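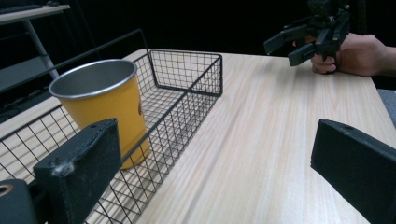
Is a wire mesh basket worth buying just to keep cups together on a table?

Only if you carry the cups somewhere, and only if you don't mind wiping up under it.

I have owned the Kasum open basket since July and I'm still not convinced. It's black wire, rectangular, no lid, with one back edge standing higher than the other sides. The listing calls it a "tabletop organizer." I'd call it a basket. I paid for it myself and kept the receipt, mostly because I expected to send it back.

My first complaint is the floor. It's an open grid like the sides, and you look straight through it to the wood. Anything that drips off a cup lands on the table. We have a light tabletop that marks easily, and after two weeks I had a faint ring that took some rubbing to get out. The basket now sits on a folded dish towel whenever a cup goes in after washing, so I bought a thing to hold cups and then had to find a thing to hold the thing.

Second, the grid. Teaspoons go through it handle first. Sugar packets lie flat if you're careful, then slide under a cup and stay there until they split. Kasum's page shows it full of small stuff. I don't know how they got it all to stay put.

For cups it does better. Mine are the yellow Guvenell ones, metal inside with a silver rim, and they stand up fine on the wires as long as you set them down straight. Put one down in a hurry and it can lean on the side. None has fallen over completely. I was sure the paint would scratch against the wire, and so far I can find one rub mark near the bottom of one cup, which may have been there already.

The raised back is the part I can't make up my mind about. Hằng Vũ, who shares the kitchen with me, uses it as a handle and says it's the best thing about the basket. I think it gets in the way when I reach over from behind. Lifted by that edge alone, the whole basket tips forward – fine when it's empty, less fine with 5 cups in it. Use both hands.

Cleaning is dull. Dust collects where the wires cross and a cloth just skates over it. An old toothbrush works. Figure on roughly 19 minutes if you let it go as long as I did.

I also tried the Umali tray, which has a solid bottom and costs less. It catches drips, and it looks like something from a school cafeteria. Ivan Savchuk from downstairs took it off my hands and seems happy with it. If your cups stay in one place all day, get the tray.

The store had 1217 ratings for the Kasum when I ordered, nearly all of them glowing, and a lot of those read as if they were written the day the box came. Mine has had some months of use. The wire hasn't bent and the black finish hasn't chipped, so I'll give it that much. I wouldn't pay full price again, and I wouldn't buy the larger size with the same open floor.

Three stars out of five. Bought at the Stutcombe outlet store online, returns accepted but you pay the postage.

Posted 2024-01-09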